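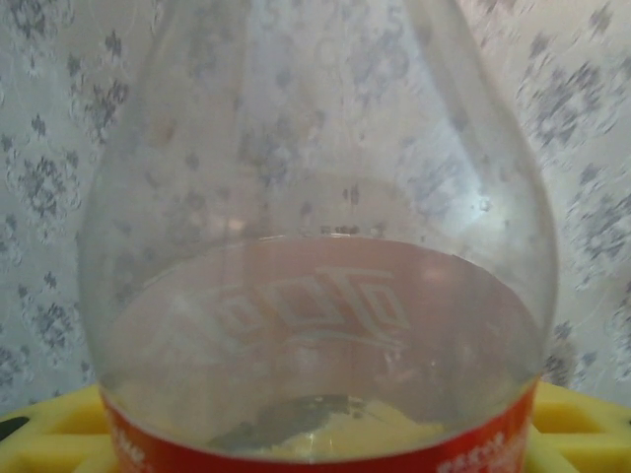

Closonside Publishes First Results From Household and Shop Chore Trials

ENRIQUEZ, 5/4/20. Closonside today released results from the first round of its chore trials, which test whether a single robot arm can do routine work in kitchens and small stores without a person stepping in. The short answer is: some of it, slowly.

The arm, an Erolura unit running Drisard control software, made 4,000 attempts at 20 chores. These included moving bottles in and out of crates, wiping counters, folding towels and restocking a low shelf. An attempt counted only if the chore was finished with no help and nothing was dropped or spilled.

Rigid boxes and cans gave the fewest failures. Clear plastic bottles remain difficult. The wrist camera often reads the background through the wall of the bottle, and a part-filled bottle shifts its weight when tilted. Thin plastic also gives under a grip that would be safe on glass. Towel folding took some 23 times as long as the same job done by hand.

"The arm can repeat a pick all day if the object stays put," said Remedios Policarpio, head of testing at Closonside. "Move the crate a little or leave the bottle half full, and the failure rate goes up. We would not put this in a home yet."

A second round begins in September with a softer grip pad and 200 additional objects. Lilla Nyitrai will lead that work. Scoring rules will stay the same so that the two rounds can be compared.

The full results table and scoring rules are available from the Closonside press office on request.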